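Chapter 7
The Machine in the Next Chair

In 1862 the Magyar mill at Collelow employed a boy whose whole job was to watch a belt. If the belt slipped, he shouted. When the mill bought a device that rang a bell instead, the owners wrote in their ledger that the boy's position had been "relieved." The ledger does not say what he was relieved of, apart from his wages, or who was sent to see what the bell was ringing about. That turned out to be a grown man, at a grown man's pay, and the entry for him is in smaller handwriting.

This chapter is about what happens to a job when part of it is handed to a machine. Newspapers like to ask whether robots will take our work. People who have shared a room with one tend to ask who is going to untangle it.
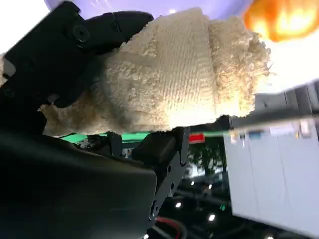 Jobs rarely disappear in one piece. They come apart into tasks, and the tasks go off in different directions. Picking up a towel is a task most of us would not put on a résumé. Terry cloth bunches, sags and frays, and two stiff black fingers closing on a wad of it have no opinion about which part is the corner. A laundry worker does, and has had for years, though her job description says only "folds." We will call this kind of knowledge unlisted skill. It is the first thing a workplace finds out it was getting for free.

Consider Pleren, a linen and table service company that supplies hotels and a few long-suffering wedding halls. In March its managers announced that robots would handle 1000 pieces a shift. The staff asked what would count as a piece. The question took up 2 meetings and was then referred to a third, which is still being scheduled. Meanwhile the people on the floor had acquired new titles. Sorters became "cell attendants." Their pay stayed the same, so the title was generous in at least one respect. 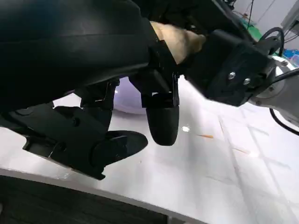

Figure 7.1 Gripper fingers apart over a white tabletop.

The attendants' days changed in ways the announcement had left out. They lifted less, and their backs were grateful. They also waited more, and waiting beside a machine is an odd kind of labor: too dull to hold your attention and too risky to do without it. Several said they were more tired at the end of a shift than before. Their supervisor, whose own job now consisted largely of reading charts about them, found this hard to put on a chart.

At Prarano, a rival firm, the same equipment went in with one difference. Workers could stop it, move it and decide which tasks it got. They gave it the plates.

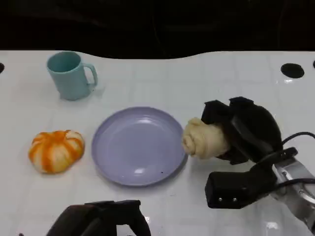 They kept the stained and torn pieces for themselves, along with anything a customer was likely to telephone about. Output rose more slowly than at Pleren, and so did the number of people looking for other work. Which firm had the better year depends on what you put in the "costs" column, and Section 7.2 will spend some time on who gets to hold the pencil.

Before reading on, write down every task you did in your last job, paid or unpaid. Then add the ones you left out. Keep the second list handy, as we will need it in Section 7.1.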